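Relatório de progresso — célula de triagem por braço robótico
Projeto Fumach, período de novembro a janeiro
Entregue em 9 de fevereiro de 2026

1. Situação geral

O projeto está atrasado em relação ao plano de trabalho aprovado. A integração do braço com a caixa de recolha ficou concluída dentro do prazo, mas os ensaios de recolha contínua pararam durante 6 dias úteis devido a uma falha na garra, descrita no ponto 2. Os objetivos da fase mantêm-se. A entrega do conjunto de dados de preensão passa para março.

O orçamento de materiais não foi ultrapassado. A substituição da peça danificada foi paga pela rubrica de manutenção.

2. Descrição da falha

No decurso de uma série de recolhas junto à divisória da caixa, o braço desceu abaixo da altura prevista e a garra tocou no fundo metálico com força suficiente para acionar a paragem de proteção. O operador estava fora da zona de alcance e não houve feridos. Depois do rearme, a garra deixou de fechar por completo e o comando continuava a indicar «objeto seguro» com os dedos vazios.

O registo do controlador mostra que a estimativa de altura vinha errada desde o início da série. O metal do fundo reflete a luz da sala, e em certas posições o sistema de visão interpretou o reflexo como superfície de um objeto. O erro era maior com a folha de alumínio amarrotada, que também brilha. Com o bloco verde não se registou nenhum desvio.

Houve uma segunda causa, da nossa responsabilidade. O limite inferior de descida tinha sido desativado para um teste de calibração e não voltou a ser ativado. Com o limite em vigor, o braço teria parado antes do contacto.

3. Danos

Um dos dedos articulados ficou com folga e foi substituído por uma peça fornecida pela Tromeck. O sensor de posição da garra teve de ser recalibrado. Os cabos e a mangueira do punho foram inspecionados em todo o comprimento, sem sinais de corte — a mangueira foi, ainda assim, fixada de novo, porque a laçada passava demasiado perto da articulação.

4. Medidas tomadas

O limite de descida está agora gravado na configuração de segurança e só pode ser alterado com palavra-passe. Qualquer alteração fica anotada na folha da célula, com hora e motivo.

A velocidade de aproximação ao fundo foi reduzida. O ciclo de recolha passou de 4 para 8 segundos, o que explica parte do atraso. Contamos recuperar algum tempo quando a correção da visão estiver validada.

O sinal de «objeto seguro» passou a depender da abertura medida dos dedos e da corrente do motor. Antes dependia apenas da corrente.

5. Pontos em aberto

Falta decidir se o fundo da caixa recebe um revestimento mate. A Sirkholm propôs uma película, mas queremos confirmar primeiro se resiste ao contacto repetido da garra. Se não resistir, a alternativa é alterar a iluminação, com custo mais elevado.

Falta também repetir os ensaios com peças baixas encostadas às paredes, que continuam a ser o caso mais difícil. Até lá, esses ensaios fazem-se só em modo manual, com a consola na mão do operador.

Pedimos a aprovação do novo prazo e autorização para usar o saldo da rubrica de deslocações na película ou na iluminação, conforme o resultado.
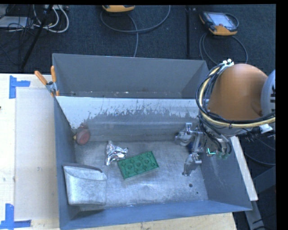
Mösli: aprovamos o novo prazo. Quanto ao saldo das deslocações, pedimos primeiro o orçamento das duas opções por escrito. Queremos também saber durante quanto tempo o limite de descida esteve desativado e se foram feitas outras séries nesse intervalo — o relatório não o diz, e essa informação tem de constar do processo de segurança.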